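Februar, abends

Ich schreibe wieder auf Deutsch, weil ich es sonst verlerne, auch wenn die Sätze langsam kommen. Heute war der letzte Tag mit der alten Auswertung. Seit sechs Wochen lasse ich Brunadum, unser Modell, Geschirr greifen und stapeln, und jedes Mal steht in meiner Tabelle nur eine Eins oder eine Null. Das hat mich schon lange gestört. Eine Null sagt mir nicht, ob der Greifer die Schüssel verfehlt hat oder ob er gar nicht erst losgefahren ist.

Deshalb habe ich die 1263 Aufzeichnungen, die wir bis jetzt haben, neu sortiert. Ich schaue nur auf die Kamera am Handgelenk und frage zuerst, was die Strategie von dort überhaupt wissen kann. Wenn kein Geschirr im Bild ist, nenne ich den Zustand «blind», sonst «sehend». Es ist eine einfache Einteilung, fast zu einfach, aber sie lässt sich ohne Streit anwenden. 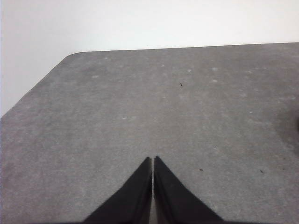
Oben blind, unten sehend, die Finger beide Male leer und fast geschlossen.
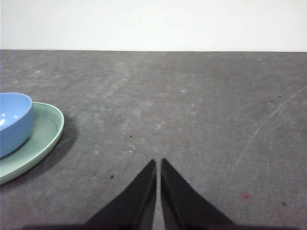
Kamrul Roy meinte dazu am Nachmittag, die Einteilung sei ihm zu grob, denn ein Teller, der nur zur Hälfte sichtbar sei, helfe dem Modell vielleicht weniger als gar keiner. Man müsse den Anteil der sichtbaren Fläche messen und dürfe die Grenze erst danach ziehen. Ich habe zuerst widersprochen und dann beim Tee gemerkt, dass ich seinen Einwand nicht widerlegen kann. Bei den angeschnittenen Tellern fährt Brunadum oft zu weit in die Mitte, und ich hatte diese Fälle immer als Fehler der Tiefe gebucht.

Also habe ich noch 16 Aufzeichnungen von Hand markiert, mit Platix, das bei jeder zweiten Datei den Umriss verliert und neu gestartet werden will. Bei zwei davon war ich unsicher und habe ein Fragezeichen gesetzt. Ein Ergebnis ist das noch nicht -- dafür sind es zu wenige, und ich habe sie selbst ausgesucht, was man nicht tun soll.

Nach Evstead muss ich trotzdem etwas schicken. Ich werde die alte Tabelle mit den Einsen und Nullen schicken und die neue Spalte daneben, leer bis auf die markierten Zeilen. Morgen früh zuerst die Zufallsauswahl, dann der Aufsatz von Bermúdez, den ich seit Tagen mit mir herumtrage und von dem ich erst die Einleitung gelesen habe.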